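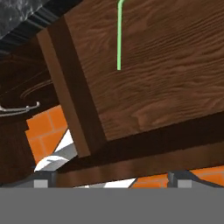 # Gripper and wrist view comparison, simulated kitchen: request for comments

**Forum:** Manipulation / End effectors and sensing

### blandine_joly (moderator)

The Holivura evaluation group has completed its first comparison of two gripper configurations in the simulated kitchen. Members are invited to comment before the configuration is fixed for the March trials.

The configurations are as follows:

- **Allby:** parallel jaw, standard finger length, flat pads
- **Hovland:** parallel jaw, longer fingers, flat pads

Both were run on the same arm model, with the same controller gains and the same list of 127 pick tasks. The Allby configuration completed 78 of them. The Hovland configuration completed 50. The wrist view was the only image input in either case.

Our provisional recommendation is to adopt Allby. Objections should be posted in this thread with the task number where possible.

Blandine Joly
Holivura evaluation group

### s.sandhu

Thank you for circulating the results. I do not object to Allby as such, but I question whether the comparison supports the recommendation. The longer fingers change the distance between the wrist camera and the object at the moment of closing. If the camera mount was left in its original position for both configurations, Hovland was tested with a view that had been tuned for the other gripper.

Please confirm whether the mount was moved.

Sohail Sandhu

### blandine_joly (moderator)

The mount was not moved. The protocol required a single camera pose for all runs, and that requirement was agreed to in this forum before work began.

### arm_bench_2

I must disagree with Mr. Sandhu. A fixed camera pose is a fair condition. Our site cannot remount a camera every time the fingers are changed, and a gripper that depends on a particular mount has a cost that belongs in the score.

### s.sandhu

That is a reasonable position for a purchasing decision. It is a poor one for a report that attributes the difference to the fingers. I would accept the present figures if the title were changed to "gripper and fixed camera."

There is a second matter. Several of the failures I reviewed involved approaches in which the arm came in at a steep tilt. The policy appears to lose its sense of which way is down when a large, plain surface takes up the view. Wood grain and marble veining are the worst cases I have found so far. Neither gripper is responsible for that.

### kpl_controls

We have seen the same behavior with the Arklow controller. Limiting wrist rotation during the approach helped, although it made the cabinet tasks slower. I can supply the limits we used.

Could someone post a view from the countertop group? I would like to know how close the gripper is permitted to come to neighboring objects before the run is stopped.

### blandine_joly (moderator)

One countertop view is attached. The light green finger is standing over the marble, with the gray bowl and the bananas a short distance to its left. The stop rule applies to contact force only. There is no minimum distance. 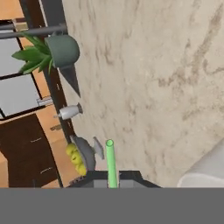
### kpl_controls

Understood. I would favor a clearance rule, as contact force registers too late for a light item such as the small white bottle on its side farther up the same edge.

### arm_bench_2

A clearance rule would penalize the longer fingers further. I have no objection to it, but Mr. Sandhu may.

### s.sandhu

I do, unless the camera question is settled first. I propose that Hovland be rerun with the mount adjusted and that both sets of figures be printed side by side.

### blandine_joly (moderator)

The rerun is approved. The original figures will remain in the report under the revised title. The clearance rule will be taken up in a separate thread, and kpl_controls is asked to post the Arklow rotation limits there.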